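From: Emiliano Godoy
To: tables-and-benches list
Subject: Re: [benches] Oiling versus varnish, and the Comeck claim
Tuesday, 21:40

Loïc Courtois wrote:

> I have now read the Comeck leaflet twice and I think the list is
> being unfair to it. They say one coat of the hard oil will take
> 3,000 wipes with a damp cloth before it needs doing again. Varnish
> in the same test gave up at 1,000. I don't sell the stuff, I have no
> shares in it, but a figure is a figure. Those of you who go on
> swearing by three coats of varnish might at least say what your
> evidence is.
>
> I did the kitchen table at Pilten with it in August and it has been
> used every day since. Not a ring on it. My neighbour's varnished one
> looks like the floor of a pub.
>
> Loïc

Loïc,

A figure is a figure, yes, but I would like to know who did the wiping. The leaflet doesn't say. It doesn't say what was on the cloth apart from water, how hard it was pressed, or what "needs doing again" means. I have had tables that needed doing again by my lights and were perfectly fine by my wife's. If the person holding the cloth is paid by the person selling the tin, I'd expect the tin to do well.

I'm also not sure about the varnish they put up against it. Which one? How many coats? There is varnish and there is varnish. The cheap stuff from the market in Jukham would give up at 100 wipes, and I wouldn't need a machine or a leaflet to tell you so. One thin coat of anything will lose to a careful coat of something else. If I were writing the leaflet I know which I'd have picked as the other side.

As for your neighbour's table, has he got children? You have none at home and you use coasters, I have seen you do it. You would get a year out of candle wax.

Now, I don't want to be the man who only throws stones, so I will say what I do think. Oil is nicer to look at. It is nicer to touch. If you scratch it you can rub the spot back and put more on, and the patch more or less disappears after a few weeks. With varnish you are stuck with the scratch or you strip the whole top, and I have done that job twice and don't mean to do it a third time. All of that was true of plain oil long before anybody put "hard" on the label and trebled the price.

What I don't believe is that it keeps out hot fat, red wine or the black marks you get from a wet steel pan. Those are the three things that ruin a table in my house. The leaflet talks about water, over and over. Water is the easy one.

The old advice on this list was to stop worrying and lay something over the part that gets the wear. That was what Wei used to tell people before the archive was moved, and I still think it was the best thing anyone posted here. You lose a bit of the feel of the wood but you still get to see it, and whatever finish is underneath gets an easy life.

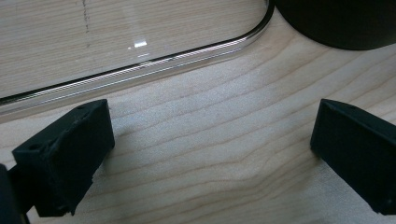
Clear sheet with rounded corner on pale wood. The grain still shows, a bit greyer.

I know the objections, so please don't all send them again. Crumbs get under. Damp gets under, which is worse, and if you leave the thing down for months the wood beneath stays one colour while the rest goes yellow in the sun, and then you have a ghost on your table for ever. I've got one myself, on the desk upstairs, the exact shape of a blotter my father never moved. So lift it every week and wipe both sides. If you won't do that, don't bother with it at all.

And it isn't proof of anything about Comeck either way. A table with a cover on it would pass any test you liked with no finish whatever.

Back to your question about evidence. Mine is poor and I'll admit it. I have a varnished bench top from before we moved, four coats, rubbed down between each, and it has had 21 years of paint, glue, seed trays and a cat. It is ugly but the wood under it is sound. I also have an oiled tray which went grey at the handles inside one winter, though I never oiled it again after the first go, so that is my fault as much as the oil's. That is two objects and one lazy owner. I wouldn't print it on a leaflet.

What would change my mind is dull and would not cost much. Take one board and cut it up. Oil some pieces the Comeck way, oil some with the plain stuff, varnish the rest properly, and leave one bare. Put the same things on all of them – wine, lemon, a wet pan, a cup straight from the kettle – and leave them overnight. Have somebody look at them in the morning who doesn't know which is which. I have half a beech board left over from the shelves and I'm willing to give it up. I am not willing to buy a tin, so that part falls to you, unless there is some left from the table.

One more thing, as several people asked off list. The rags. I don't care whose oil it is, do not screw them up and put them in the bin. Lay them out flat outside until they've gone stiff, or drop them in a bucket of water. The leaflet does mention this, on the back, in the smallest letters on the page, under the address. They found room for 3,000 wipes on the front in red.

If you do the table again, could you try it without the coasters for a week? I'd be interested to see how it gets on.

Emiliano

PS. Whoever has the cabinet scraper I lent out at the Pilten meeting, I would like it back, sharp or not.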